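Lolwood Community Help > Home and Garden > Pictures, Prints and Frames

Mount has gone wavy inside the frame – do I open it up or leave it alone?

Posted by brackenhouse, 15/09/2026
1,866 views

My aunt left me a dark little oil sketch on paper (cows, or possibly a hedge, opinion in the family is divided) in a black frame with a wide white mount. It hung in her hall for years and looked fine. It has been in my front room since last November and the mount has started to ripple along the bottom, like a lasagne sheet that has been left in the pan.

The picture itself seems flat. The glass is clean, no spots that I can find. The back is sealed with brown tape that has gone crisp, and there's a framer's label saying Hollmann with a phone number that is several digits too short to ring.

My neighbour says ironing. I have told him I will think about it, which was a lie. The shop in town quoted me 88 pounds to "have a look and re-mount if needed", and I would like to know if this is a job a person with a kitchen table and average patience can do. The wall it hangs on is an outside wall, if that matters. It is also above the radiator. I suspect that matters as well.

3 replies

tansy_and_rue
Don't iron it. Mine did the same and I left it and now I don't notice. Could you hang something in front of it? A plant?

Jirero
It's the radiator. Paper and card take in damp and let it go again, and they swell and shrink as they do it. An outside wall gives it the damp, the radiator takes it away, and this happens every day all winter while you're watching television. The mount is held at the edges so it has nowhere to go except up and down. Whoever framed it may well have taped it on all four sides, and that makes it worse.

Move it to an inside wall first and leave it for a few weeks. Sometimes they settle. If it doesn't, then you can think about opening it.

Before you do anything, lay the whole thing face up somewhere flat with good light and look along it from a low angle. You want to know whether it's only the mount that has moved or the picture too. If the picture is rippling, stop there and pay the 88 pounds. Oil on paper cracks, and no amount of average patience puts it back. 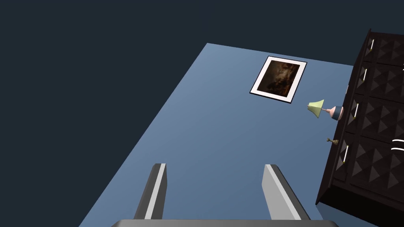 Erasto Urio
Picture framer, Brilby Frames
Member of the Prints and Frames panel, 3,975 helpful votes

Jirero is right about the radiator and I have little to add to it except a sigh. Half of what comes through my door has been hanging over one. The other half has been in a bathroom.

If only the mount has gone, you can do this at home. Clear a table bigger than the frame, put down a clean folded sheet and lay the frame face down on it. Slit the old tape with a blunt-ish knife held nearly flat. It will come away in crumbs. The backing board is probably held in with small pins or bendy metal tabs: bend the tabs, or ease the pins out with pliers, pulling along the board and never levering against the frame. I have repaired a good many frames where someone levered.

Lift out the board, mount and picture together. Now look at how the picture is fixed. What you hope for is 2 paper hinges along the top edge and nothing else. What you will quite possibly find is masking tape, applied by someone in a hurry. If it's on the picture, don't pull it. Put everything back and take it to somebody.

If it is hinged, don't try to flatten the old mount. Board that has cockled once will do it again as soon as the heating comes on. Have a new one cut to the same outside size and the same window, in a conservation grade, a bit thicker than before. Most framers will cut one while you wait and it should be a good deal less than you were quoted. Ask for hinging tape while you're there – a short length will do, and we are used to people asking.

Leave a small gap at the sides when it goes back in, so the board can move. A pair of cork or felt pads on the bottom corners will let some air behind it.

As to the cows, I'd say hedge, but I haven't seen it.

brackenhouse
Moved to the landing. Inside wall, no radiator, nearest bathroom is behind a door. Will report back after the winter. The neighbour has now offered to lend me the iron.

This thread is open to new replies.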